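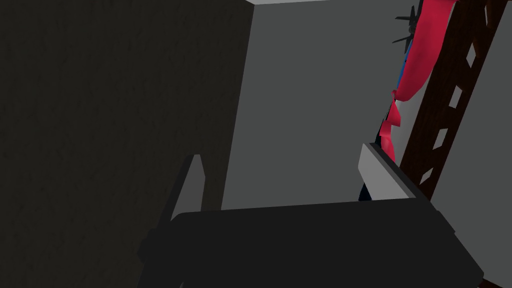 Attila Csonka reckons I should stop calling it a result until it has worked on something other than my own renders, and he left that as a comment on the last post, under his full name, so now I have to deal with it.

Home | Posts | Sim Diary | Bench | About

He has a point, annoyingly. For anyone who skipped last month (most of you, judging by the stats), the idea behind Grevach is simple enough to fit on a coaster. Train a grasping policy on the view from the wrist, entirely in simulation, and mess up the rooms instead of tuning the robot. Every episode gets its own clutter, its own camera tilt and its own surfaces. The gripper stays the same. I've spent years watching people randomise friction to four decimal places while the background stayed a tasteful beige, and I wanted to try the reverse.

So the rooms are a bit feral. Red fabric hanging next to spiky things, speckled dark surfaces, a wall at an angle no builder would sign off on. The gripper is flat black with grey pads, because I ran out of enthusiasm for modelling screws.

The numbers, then. I trained 2 policies on identical budgets, one in tidy rooms and one in the feral ones, then tested both in 100 rooms neither had seen. The tidy policy grabbed the target 5 times. I checked the logging, found nothing wrong with it, and checked it again out of pity. The feral one was far better for most of training and then fell in a heap at checkpoint 823, where it learned to close its fingers on nothing and look pleased with itself.

I blame the reward. It pays for finger closure near the target, and near was defined by me, on a Monday, before coffee. The fix is to pay only once the object has left its support, which makes early learning painfully slow, but at least it can't be bribed with air.

Attila's other complaint was that I compare against my own baseline and nobody else's. Fair. I'm porting the Indeo tasks across this week, and their coordinate convention is the opposite of mine, so expect a post full of upside-down arms and foul language. Real hardware comes after that, if the arm and I are still on speaking terms.

Filed under: sim-to-real, grasping, grumbling

7 comments | 12 shares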